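Lekside Home Help > Storage and Tidying > Small stuff

How do you sort hair ties + bracelets so they don't turn into one big knot?

Posted by Zerrin Saraç, Friday, late

Ok so quick one, typing this while dinner is on. I've got a flat box that all the hair things and bracelets get dumped into. Scrunchies, clips, beaded bracelets, bangles, the lot. Every morning before school somebody is digging in there and everything comes out on the table. Then it all gets shoved back in. Repeat.

The box is shallow, no lid, no dividers. I don't mind keeping it but I could be talked into something else. Main problems:

Clips grab the scrunchies. Had to cut one loose in August, was not happy.
Beaded bracelets are on stretchy string and I'm scared of one snapping.
Stuff gets left out on the tablecloth and ends up on the floor, then vacuum.

Budget is low. I have maybe 16 dollars to throw at this and would rather it was zero. Two kids sharing so it has to be dead simple. Anything with labels they will ignore.

Thanks in advance, will check back after bedtime.

3 replies

Gönül Şimşekoğlu
Same box situation at our house, been there. What worked for us was doing it by what it's made of and not by who it belongs to. Soft with soft, hard with hard. Took one evening.

Tip the box out first, all of it. Onto a table with a cloth so the beads don't roll. Then only put back what really gets worn. Mine had elastics in it so old they'd gone crunchy, those went in the trash.

Then put things back flat, one layer. This is the big one for a shallow box. If it needs two layers there is too much in it. Bracelets laid out in a ring, not scrunched up, bangles next to them, scrunchies at the other end. Anything that doesn't fit waits on the side till you decide.

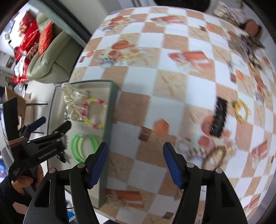 What to use for dividers

Cut up a cereal box. Seriously. Strips the height of the box, slot them together like a little fence. I did 3 sections:

Soft: scrunchies, bows, any cloth hair ties. The satin ones snag on everything so they get the biggest space.
Hard: bangles and bracelets. Beaded ones on top so they don't get squashed.
Grabby: clips and anything metal or springy. Keep these AWAY from the soft section, other end of the box if you can.

The cardboard lasts a few months and then you make another one. Free.

For the long ruffly hair ties, fold them once and lay them down. Don't knot them, they stay creased.

On the snapping thing, stretch the beaded ones gently over a jar and look at the string between the beads. If it looks fuzzy or thin, restring before it goes. A roll of elastic is cheap and does loads of bracelets. Double knot, dab of clear nail polish, let it dry overnight.

Oh and the left on the table problem. We put the box on the table in the morning and it goes back on the shelf before anyone gets shoes on. That's the whole rule. Works most days, not all of them.

Flynn Wihongi
get a toolbox organizer, the kind for screws. done

Orhun Tatlı
Screw organizer is ok for little clips but bangles wont fit in most of them, measure first. I bought one and had to take it back. The compartments were made for screws, obviously, my own fault.

Couple of things to add to Gönül's list, which is good btw:

Bangles go on a paper towel tube. Stand it up in a mug if it tips. My daughter likes it because she can see all the colors, and it gets them out of the box completly so you have more room.

Clips: strip of ribbon, tape it inside the closet door, clip them on down the ribbon. 2 ribbons if the kids share, one each, then there's less fighting. Ours fight anyway but about other stuff.

Line the bottom of the box with felt or an old dish towel cut to size. Metal bits slide less when the box gets picked up. Also quieter, if somebody is up at 6 going through it.

I would not go for the fancy jewelry trays. Tiny slots, fine for rings, useless for a scrunchie.

Zerrin Saraç
Thank you all!! Did the tip-out tonight after they went to bed. Found a hair bow I thought was lost at swimming. Going with the cereal box fence and the ribbon thing, felt can wait till I find some.

Gönül, do you glue the cardboard or does it just sit in there? Mine keeps leaning over.

Gönül Şimşekoğlu
Just sits. Cut the strips a hair longer than the box so they wedge. Bit of tape at the ends if it still flops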